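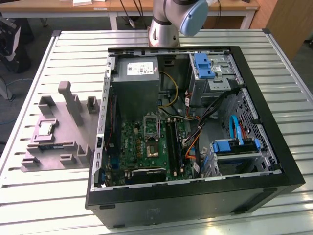
Desktop tower with the side panel off, power supply at top left.

Week 4: Online marketplaces for used electronics

Reading for this week: Benedetti, course pack, section on seller fees.

A marketplace does not own the goods it lists. Its income comes from listing fees, commissions and paid placement. Most resale sites start with free listings to attract sellers, then add a commission once buyers come regularly.

Case 1 – Wilora. Fixed-price site for used computers and parts. Opened in March with 94 sellers and had 226 by the end of its first year. Commission is charged only on completed sales. Sellers set their own return terms, and returns became the main source of complaints.

Case 2 – Prekemier. Buys the goods itself, tests them and resells them. Strictly speaking this is a retailer, though its site looks like a marketplace. It listed 1,798 items last year. Margins are higher per item, but unsold stock is its own loss.

Terms to know: take rate, escrow, liquidity, two-sided market, disintermediation (buyer and seller meet on the site and close the deal elsewhere).

For next class: write 200 words on which of the two firms is more exposed to a fall in the price of new computers. Bring a printed copy – no email submissions.

Giorgia Benedetti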